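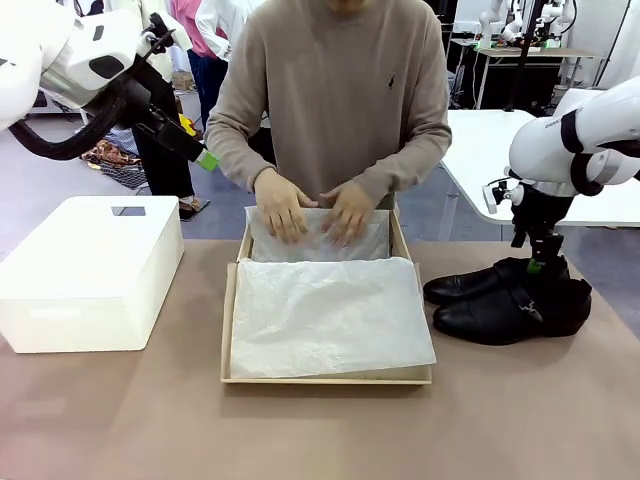 Figure 6. Tissue paper laid over an open wooden box.

Section 2: Setting Up Your Class Reading Journal

Welcome to the fun part! By now your school has been added to Jendden and you have a teacher login. This section takes you from an empty class page to a journal your students can write in, draw in and share with their families. Most teachers get through it in one planning period, and it's a lovely job to do with a cup of coffee in July, before the building fills up again.

Before you start
You will need your school code, your class list and the name you want parents to see (So-ying Fu's second graders at Bestdale chose "The Page Turners", and we love it).

Create the class
1. Sign in and select My Classes, then New Class.
2. Type your school code. The code for the practice school is 2326, and you can use it as often as you like to try things out.
3. Choose a grade level. For a mixed class, pick the lowest grade. Older students can be moved up one by one later.
4. Enter the class name and select Save.

Note: The class name shows on every page a family sees. You can change it at any time, but printed welcome letters will keep the old one.

Add your students
5. Select Add Students. Paste your list with one child on each line, first name first.
6. Check the preview. Names with a hyphen or an accent should look just the way the family writes them. If one doesn't, click on it and fix it right there!
7. Select Confirm. Each child gets a picture password, which you'll find on the Cards tab.
8. Print the cards and cut along the dotted lines.

Caution: Keep the cards at school until families have returned the permission form. A card opens the child's whole journal, including your comments.

Choose a journal layout
There are two layouts to start with. Keskinen has wide lines and a big drawing space at the top, and it works beautifully with kindergarten and first grade. Grurnano has narrower lines, a spot for new words and a star rating – older kids go wild for the star rating. You can give different layouts to different students, and the children won't see a grade label on either one.

9. Open Layouts and select the one you want.
10. Select Apply to Class, or tick single names and select Apply to Chosen.

Note: Changing the layout after students have begun writing does not erase anything. Old pages stay in the old layout and new pages use the new one.

Invite families
11. Go to Families and select Print Letters. Letters come in every home language listed on the student's record.
12. Ask families to sign in at home and enter the code at the bottom of their letter. You'll see a green dot by the child's name once they're connected.

Caution: Family codes work for one household only. If a child has two homes, print a second letter with the Extra Household button. Please don't photocopy the first one.

Try a first entry
Jarmo Saarela, who wrote many of our sample prompts, likes to begin with "Tell me about a book you would read twice." It's prompt 1673 in the prompt bank if you want to borrow it. Open the prompt, select Send to Class and set the time you'd like it to appear, such as 8:45 a.m. Then sit with the kids and write one yourself – they really do love reading the teacher's page!

If the prompt doesn't show up on a student's screen, have the student sign out and back in. For anything else, see Section 6, Fixing Common Problems.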